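Can It Get the Curtains?
Final report, Household Automation project, 12/15/20

Our question was whether a machine can do an ordinary household chore yet. We picked curtains and windows, which the group agreed would be easy. The group had not, at that point, thought very hard about curtains.

A plate or a door handle stays the shape it was when you planned the grab. A curtain changes shape as soon as you touch it, and a sheer one lets daylight straight through, so software that looks for edges can find a few hundred of them, most of which belong to the city outside.

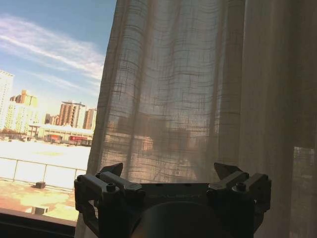 Riku Sugiyama
Project lead and report author

We split the chore into 3 parts: take hold of the curtain, move it along, and deal with the window. A person does all this while thinking about breakfast. Our plan for it ran to 1436 lines, not counting the comments, some of which can't be printed in a school report.

Taking hold went better than I feared. Two fingers closing on a fold is a decent way to hold cloth, provided there is a fold. Flat fabric is much worse. My first version of the planner, named Itley for reasons lost to us, aimed for the middle of the curtain every time, like somebody trying to pick up a bedsheet by its center.
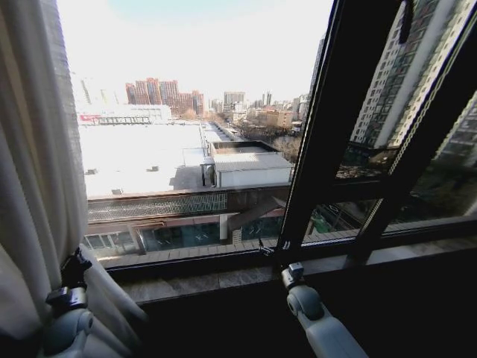 Fig. 2. Left gripper holding a fold of the curtain, right gripper at the sill.

Moving the cloth is where two arms ought to help. In practice each arm has to know what the other is up to, and ours communicated about as well as the group did in July. We settled on letting one arm work while the other waited somewhere harmless. It's slow, but my roommate cleans the kitchen by the same method.

The window is the harder half. Hardware is small and dark, frames are dark too, and the view behind them is very bright. Set the exposure for the skyline and the sill goes black. Set it for the sill and you lose the skyline, which I'd call a fair trade, though it took us two weeks to make it. Glass adds reflections, so the planner also has to be talked out of buildings that aren't where they seem to be.
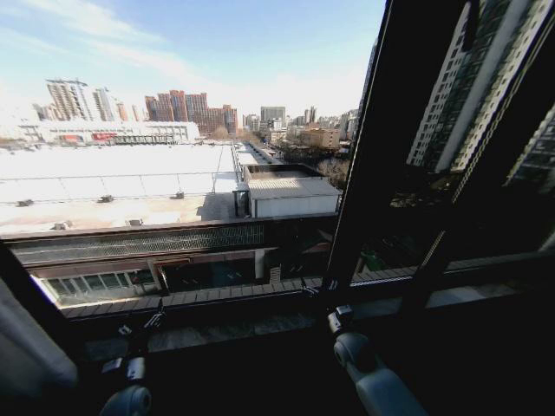

Photo: Stivon project group

On scoring, we gave no partial credit. A curtain moved halfway is a curtain somebody still has to get up and move. We set the time limit at 720 seconds, a figure chosen by argument, and I would still defend it against anyone who has watched me get out of bed.

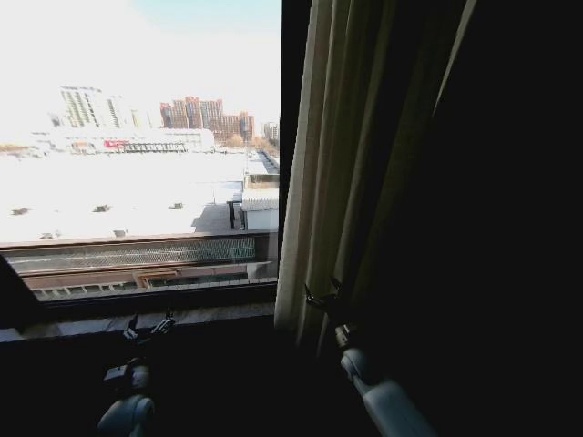

Dwivedi read the draft and objected to that rule: "Half a curtain is still half a room with light in it. I'd take that from a machine, and I'd take it from you." I have left the rule in and the objection next to it.

My own answer to the main question is "not yet, for this chore, unless you enjoy supervising." Next term's group should start with heavier fabric and fix the exposure first. The planner code and the Berudier notes are in the shared folder, under a name I regret.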